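OK, robot fault thread, because this one ate my whole June and I love it.

We're teaching an arm to tidy shelves by recording people doing it with tracked wrists. The arm copies the wrist paths. Dull little job, gorgeous problem.

It had been going great! Then one morning the arm came in toward the back row and drove its fingers down into a tub instead of stopping at the rim. Crunch. The force limit tripped and it shut itself off, so the safety side did its job. But why did it go down at all??

First suspect was the arm, obviously. Chin-lung Lu re-ran the joint calibration twice and it came back clean both times. So we went to look at the recordings, and that's where it got fun. 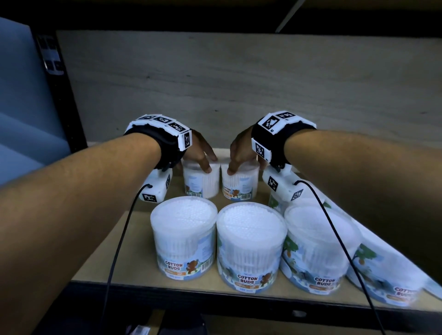 Back row reach. Cotton buds, both hands, cables over the front tubs.

The markers on the wrist straps are how we know where the hand is. Lose sight of a few and the software guesses from the ones it has left. Usually a fine guess. On a deep reach under an upper shelf it can be a bad one.

I wrote a quick script to flag any recording where the wrist height jumped between two samples. Out of 3,927 recordings it flagged 21. That's tiny! I almost closed the laptop and went home.

Then I sorted the 21 by task and 15 of them were two-handed reaches. Hands close together, wrists bent, boxes under the palms getting in each other's way. The jump was always downward too. So the arm had learned, very faithfully, that near the back you sometimes drop a bit.

We pulled all 15 and retrained. Better, but it still dipped now and then on the wide tubs, the ones where you hook your fingers over the edge. Back to the recordings again.
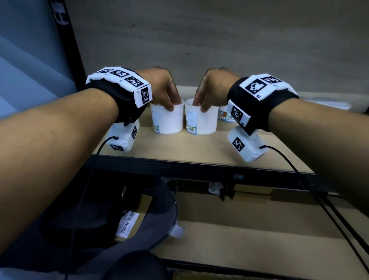 Florante Lacson: did you check the straps themselves? We had the same dip at Jirwood and it was the strap creeping up the forearm over a session. Every marker in view, every one of them wrong by the same amount. Your jump script won't ever catch that.

FLORANTE. Yes. That was it, or most of it. A slow slide makes no jump, so my script sailed right past it. I compared wrist height at the start and end of each session and there was the drift, clear as day.

What we do now: touch a fixed point on the shelf before and after every session, and if the two readings don't match, the session goes in the bin. Also the arm has a hard floor set above each rim, whatever the recordings tell it. Should have had that from day one, my fault.

Script is getting cleaned up and I'll post it here when it's readable. If you've had strap creep on your own rig, please tell me how you hold yours in place, I want to try everything!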